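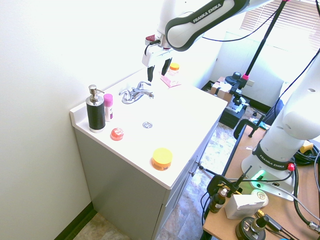 Fig. 4. Arm at the vanity station, gripper over the back of the counter.

4. Running the vanity station on an open day

This section is for whoever stands next to the arm while visitors are in the room. It assumes the arm has been bolted down and powered as in section 2, and that you have read the stop procedure in section 3. If you haven't read section 3, go back and read it. The Drotent brochure says the station "runs itself". It does not, and the steps below were written after two open days at Wunasthorpe and one at Prallby at which it was left to try.

Before the doors open

4.1 Check that the foot of the base shows green. Any other colour: stop here and see the light table in section 3.

4.2 Push the vanity with one hand at the front edge. If it shifts, wedge it. All the taught positions are measured from the table the arm stands on, and the vanity is a separate piece of furniture with its own ideas about where it belongs.

4.3 Set out the counter items. Tall things go to the back left corner, where the arm has least reason to pass. Keep the jar towards the front right and the soap bar near the front edge. Don't add items a visitor hands you.

4.4 Follow the cable from the wrist with your eye while you jog the arm from the left limit to the right. It must not catch on the tap. Slow speed only.

4.5 Run the pick-and-place routine 15 times with no audience. Write down every miss, including the ones where the item was gripped badly and still got where it was going. The Holovko checklist counts those as passes. We don't, and you shouldn't tell visitors a success figure that does.

NOTE: The running total kept with the station stood at 1,704 attempts on 1/28/21, of which 970 were clean by the rule in 4.5. If a visitor asks how well it works, give them both numbers. The brochure gives neither.

4.6 Clear the part of the table nearest the base. Small bottles and boxes may stay if they are outside the sweep of the elbow. Check by moving the arm, because the drawing in the Drotent pack shows a smaller sweep than the one we measured.

CAUTION: Do not fill the basin. The sink is there as an obstacle and a place to reach over. No part of this demonstration needs water, whatever the suggested script says about "a real bathroom morning".

With visitors present

4.7 One person stays within reach of the stop button throughout. That person does not give the talk. At Prallby one member of staff did both, and turned round to answer a question while the gripper was coming down.

4.8 Keep visitors behind the floor tape. Groups of up to 20 can see well enough from there. Larger groups should be split, even when the timetable says otherwise.

4.9 Say what is going to happen before you start the routine: which item, from where, to where. If the arm then does something else, say so. Visitors notice, and a presenter who carries on as if that was the plan loses the room.

4.10 Start the routine. Hands off the counter until the arm is back at its rest position and the software says "idle". The arm pausing in mid-air is not idle. It may be planning, and it will move off again without any warning you can hear.

4.11 If an item is dropped or knocked over, let the arm finish or stop it. Never reach in to "help".

CAUTION: The soap bar is the item most often lost. It slides out of the fingers sideways and can end up on the floor, where people are walking. Stop the arm, pick up the soap, wipe the fingers with a dry cloth, start again from 4.10.

4.12 Between groups, put every item back by hand. The script describes a "reset" routine that tidies the counter. We have seen it complete once, on a quiet November afternoon with the jar left out. It is switched off in our set-up and should stay off until somebody can show it working with all the items.

Questions you will be asked

Could it clean my bathroom? No. It moves known items between known places on one counter.

Is it choosing what to pick up? In this demonstration, no. The operator chooses from a menu. The Drotent script has the presenter say that the arm "decides" — please leave that line out.

Would it be safe at home? We have no test results on that and neither, as far as we have been able to find, does anyone selling it. Say you don't know.

Closing down

4.13 Send the arm to rest, wait for "idle", then press stop.

4.14 Take the items off the counter and put the lids on anything that has one.

4.15 Add the day's attempts and misses to the log before you leave. Figures written up the next morning come out rounder and kinder than they should.

For faults during a routine, see section 5. For packing and transport between sites, see section 7.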